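Workshop & Home > Kitchen > Tips > Weighing and Measuring

Do You Really Need to Weigh Everything? A Doubter's Kitchen Tips

I've been told for years that a digital scale would change my cooking. My sister-in-law said it, every bread forum says it, and the leaflet in the box said it in four languages. I bought one in March, mostly so people would stop bringing it up. I still think half the advice that goes around with these things is nonsense, so I've sorted out the part I'd keep. 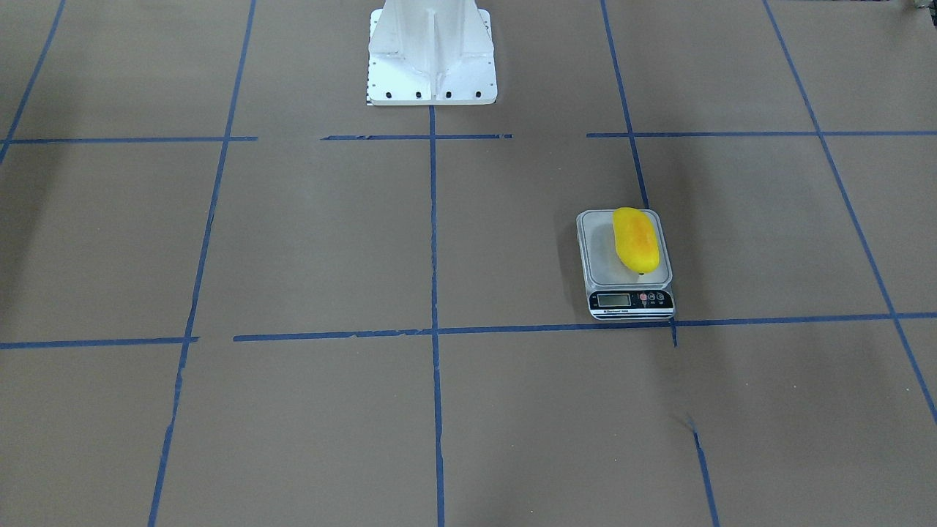
By Gizella Hegyi | Sostcombe | 2023-06-13

Start with where the scale sits. A scale wants a flat, hard surface, and that much I'll grant the leaflet. Mine read one number on the counter and another on the folded dish towel I'd put under it to stop it sliding. Take the towel away. If your counter slopes, and in old houses they all do, slip a piece of card under the low side until the thing stops rocking.

Then there's the "calibration weight" business. You can buy a little brass one, and I'm sure it's lovely. I checked mine against an unopened bag of sugar and got close enough for jam. Yes, the bag weighs something too. If you're making medicine, buy the brass one. If you're making a plum cake, move on.

Where a scale does earn its keep is with fruit. A recipe that says "2 lemons" or "one medium mango" tells you next to nothing. My grandmother's notebook has a marmalade that calls for 5 lemons, and I've had it come out like glue and I've had it come out like soup. Now I weigh the fruit whole, write the number in the margin, and at least I know what I did when it goes wrong. Weigh before peeling and again after, if you have the patience. I do it when I remember.

Covering the work surface is another one I used to laugh at. Brown paper from a roll is cheap, it catches flour and drips, and you can write on it. Tape the edges down with painter's tape, never with packing tape, unless you enjoy scraping. You can also mark off sections with the tape if you're sorting fruit or laying out jars for a big batch.
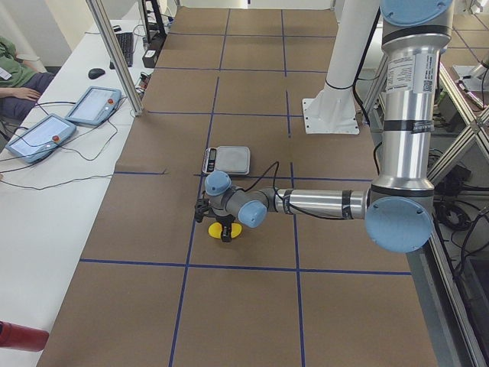 I don't believe the people who claim this saves an hour of cleaning. Wiping a bare counter takes me a couple of minutes. But on preserving days, when everything is sticky and I'm already cross, rolling the mess up and throwing it out is worth the price of the paper. Don't let it sit wet, though. It goes to mush and then you're cleaning up paper as well as syrup.

As for the tape, ignore anyone who says painter's tape never leaves a mark. I left a strip on a varnished shelf over one summer and it took the shine with it. Press it down with the back of a spoon, pull it up slowly at a low angle, and try a corner first on anything you care about. Crumbs get under a loose edge and after that it won't stick to anything.

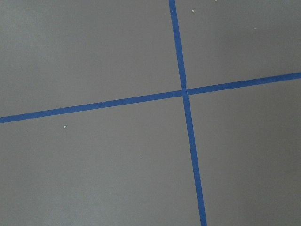
Blue tape on a gray surface. Flatten the edges before you start.

Last one: batteries. If the numbers start wandering, change the battery before you blame the scale, the counter or your husband. I blamed all three.

3 comments

Lilla Boros: I agree about the towel! I had mine on a rubber mat and couldn't work out why my bread was so heavy. But I do think you're too hard on the brass weights, mine was a present and I use it every month.

Stulside_cook: Cups have worked for me all my life. 256 grams of flour, 250 grams of flour, who can taste it?

gretov1415: What about wax paper instead of brown? Tape doesn't stick to it very well, but it holds up better with syrup.

Related tips

Does Vinegar Clean Everything? (No)
Sárközi Plum Jam, With Less Sugar
Getting Old Labels off Jars
Are Expensive Dish Towels Worth It?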